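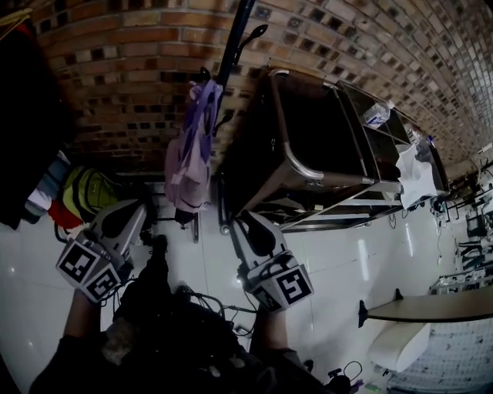

How I Turned a Coat Rack and a Rolling Cart Into an Entryway That Works

Posted 5/12/22

We don't have a mudroom. We don't have a hall closet either, unless you count the one with the water heater in it, and I've been told very firmly that I can't put coats in there. What we do have is a stretch of tile floor and some wall, and for a long time everything that came through the door landed on that floor in a heap. Bags, water bottles, sweaters, mail. So this past January I finally sat down (on the floor, in the heap) and worked out a setup using two pieces of furniture: a standing coat rack and a metal cart on wheels.

I've rearranged it 4 times since then and helped my neighbor Custódio Vieira do the same thing at his place on Matheson, so I feel like I've made most of the mistakes already. Let me save you a few!

What you'll need

A coat rack with a center pole and curved hooks up high
A rolling cart with shelves, the kind with a handle on one end
Felt pads for the rack's feet
A couple of washable cloths
An hour, maybe two if you have as much stuff as we do

Step 1. Clear everything out and wash the floor

Everything, even the umbrella you swear lives there. Glossy tile is slippery when it's wet and it shows every streak, so I go over it with plain warm water and then dry it with an old towel. Let it dry all the way before you put any furniture back.

Step 2. Place the rack first

I put ours a little way out from the wall so the bags on the back hooks can hang straight. If you have brick like we do, this matters more than you'd think — rough brick will chew up a nice coat sleeve in one winter. Stick the felt pads on, stand the rack up and give it a good shake. If it rocks, turn it a bit and try again. Tile floors are never as flat as they look.

Step 3. Hang the heavy stuff with some sense

My first rack (a cheap one from Rident) went over with a crash one night and took a lamp with it. I had all the bags on one side. Now I hang one heavy bag, then go around to the opposite side for the next one. Soft bags with long straps are the trickiest. Hang them by the short handle if they have one and let the long straps fall down the front, or double the strap over the hook so nobody catches a foot in it. And leave at least one hook free for guests.

Step 4. Roll in the cart

Park it right beside the rack with the handle pointing out toward the room, so you can grab it and pull the whole thing away when it's time to mop. I looked at a fancy one from Vurent for way too long and then bought a secondhand one at the Dillach sale, and it has been great. Sectioned shelves are worth hunting for. Without dividers, things slide into one big pile and you're back where you started, only higher up.

Step 5. Give each section a job

Ours go like this:

Water bottles, lying down, caps on tight
Keys and sunglasses
Mail that needs an answer
Hats and gloves in winter, sunscreen in summer

Keep the top for things going out the door that same day. I also drape a cloth over the end of the cart for wiping paws and drippy bottles. It gets crumpled, it goes in the wash, another one takes its place.

Step 6. Do the two-minute sweep

Before bed I empty the bottles, hang whatever has slid off and toss the junk mail. If I skip a few nights the cart fills right up, and then I have to do it properly on the weekend, grumbling the whole time.

A few extra notes

If your cart drifts, check the casters for hair. So much hair. Scissors and tweezers will get it out.

Short kids can't reach a tall rack! A low basket next to the cart works for their backpacks until they grow.

Wipe down a steel handle with a dry cloth after you clean it or you'll get water spots.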